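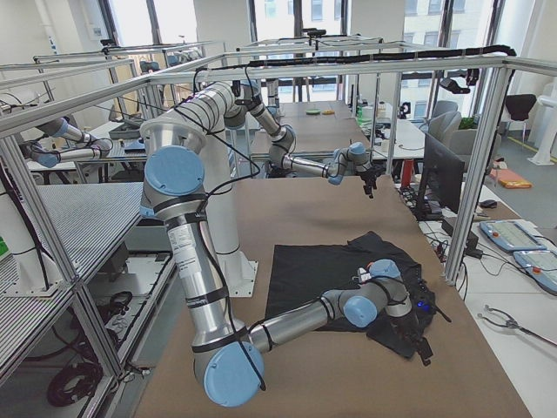 One gripper down on the cloth, the other hanging open above the table. The software decides which of them moves next.

Four in the afternoon and Floarea Cârstea is scrolling through a log. Not video, not a chart. A log. 1,434 lines of it, and she reads fast, lips moving a little.

"There," she says. "Left planner says go. Right planner says go. Same corner of the table."

Two arms, two planners, one shirt. That was the old way of doing it, and it lasted until December, when Cârstea and her colleague Costel Bucur threw most of it out. What they run now is called Utus — a scheduler, more or less, that sits above the motion planning and hands out bits of table to whichever arm asks first. An arm wants to cross the middle? It asks. No answer in time, it waits.

Sounds simple. Took them 13 rewrites.

The trouble with clothes is that they don't hold still for a model. A box has corners. You find the corners, you work out a grasp, you go. A T-shirt has corners when it feels like it. Pull on a shoulder and the hem moves, and now the thing the camera measured a moment ago is wrong, and the plan built on it is wrong too.

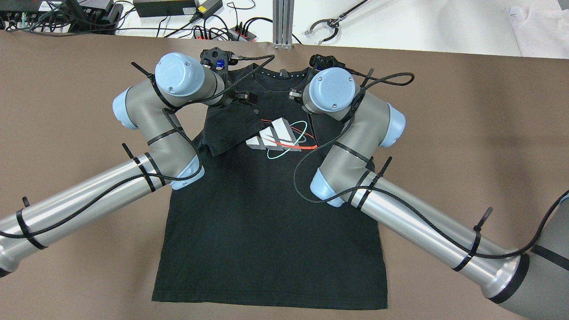
So the perception side, which Bucur looks after, has stopped trying to model the whole garment. Too slow, he says, and the answer is stale when you get it. His code, Drukis, looks for a handful of things worth grabbing. Collar. Sleeve ends. Hem. Each one comes with a score for how much he trusts it, and the score drops every time an arm touches the cloth.

"I would rather have a bad guess with a low number on it than a good guess with no number," he says. Then he goes back to typing. He is not a big talker.

Dark fabric is his headache. Folds in a black shirt barely show up in color, so the depth data has to carry it, and depth on thin cloth is noisy. A wrinkle and a hem can look teh same. Prints help. Put a logo on the chest and the software has something to line up on, at least until somebody folds it under.

Cârstea's headache is time. Two arms holding one piece of cloth have to stay in step, or the cloth goes slack on one side and gets dragged on the other. Her first version sent both arms a full path and hoped. The current one sends short pieces, checks, sends more. If one arm falls behind, the other slows down to match it. There's a setting for how much lag to put up with and she has changed it so often that she keeps it on a sticky note.

The tooling, she says, is what she'd fight for. Every run gets replayed in a viewer they call Ineo: planner requests on one track, cloth guesses on another, joint positions underneath. You drag a slider and watch the argument happen. Before Ineo they were guessing. A bad fold could be a camera problem or a timing problem or a plain bug, and the two of them would sit there blaming each others code.

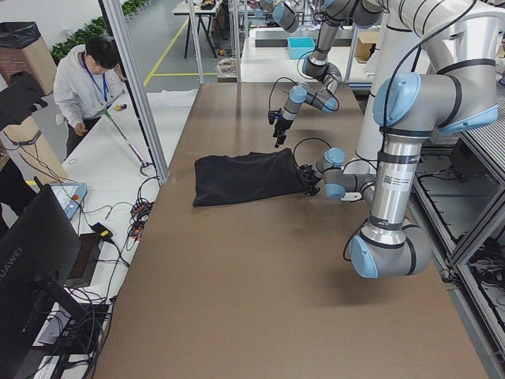
A black fabric bag on the table, its right end gathered in the gripper.

Bags came later. A bag is stiffer than a shirt in some places and floppier in others, and it has two layers that slide. Bucur's list of things worth grabbing had to grow — 16 kinds of grasp point now, up from the few he started with — and half of them are marked "do not use alone."

Cârstea had to add a new rule as well. One arm grips, the second stays close but out of the way until it's wanted. She calls it parking. The parked arm still counts as taking up room, which the first build forgot, and she has the log from that day saved in a folder named OUCH.

What's next? She wants the scheduler to look ahead. Right now it hands out space one request at a time, so an arm can be given a spot it will have to leave again almost at once. Wasteful. Bucur wants the scores to go up again, not only down, when a fresh look agrees with an old one.

They don't agree on which comes first. It's past five, the log is still open, and Cârstea has found another line she doesn't like.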